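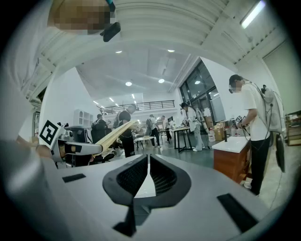

Vumley Countertop Soap, 500 ml refill

I make this one in the back kitchen at Ikamstead, and it's the soap I get the most emails about, so let me tell you how I use mine. It's a plain liquid soap – olive and coconut oils, a bit of rosemary, no dye – and it goes on dishes, hands, cutting boards and pretty much anything else that ends up by the sink.

You need less than you think! One squirt in a bowl of warm water does a whole supper's worth of plates for me. For boards, I rub it in along the grain, rinse, and stand them on end to dry overnight. 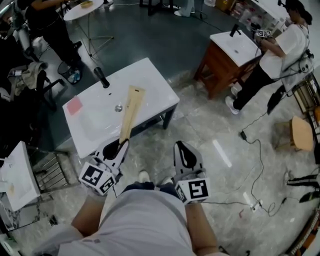 The scent is faint and gone once you rinse (if you want something stronger, try Lallia, my lavender one). It can turn cloudy in a cold room, and a few minutes in warm water clears it right up.

Refills fit the old Strazds pump bottles as well as the new ones. Please don't use it in a dishwasher – way too many suds, I've done it.

Price: $10 each
Case of three: $29
Item no. 513
The next batch with the wider cap ships in May.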